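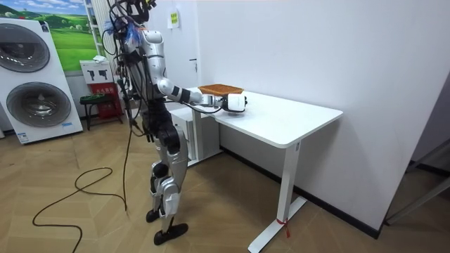
8th February

We booked two nights at the Watitz, a guesthouse just outside Beten, on the strength of one sentence on its website: "Every room has its own character." I have stayed in enough guesthouses to know what that means, and I booked anyway.

Ours was called the Turkier Room. The character was mostly slope. If you set a pen down by the wardrobe it would be under the bed by the time you'd found your glasses, and I slept both nights with my feet braced against the footboard like a man waterskiing. The bathroom was lovely, though, with a deep tub and a window over the orchard, and enough hot water for one and a half people. I was the half.

Breakfast runs for 60 minutes and they mean it. There's a bell. I came down late on the first morning and got the last of the plum cake, a boiled egg and a look. The second morning I was early and got the same look, so I think it's just included in the rate. The rolls are from Vlček, the bakery by the bridge, and they're very good – crackly outside, a bit sour, still good at four in the afternoon when you find one in your coat pocket.

The town itself takes a morning if you walk slowly. There's a tower with 226 steps, which I know because it's painted on the door along with the price. My wife went up. I looked after the bags, a job I take seriously, from a bench outside the café. She reported wind and a view of our car.

We paid 2 euros a night extra for parking, and that bought us a patch of gravel and the company of a goose. The goose isn't on the website either.

Would I go back? We already asked about April, when the orchard is in bloom and the heating (one radiator, moody) won't matter so much. They offered us the Turkier Room again. I asked if there was anything flatter and was told the flat one is over the kitchen and you hear the bell. We took the slope.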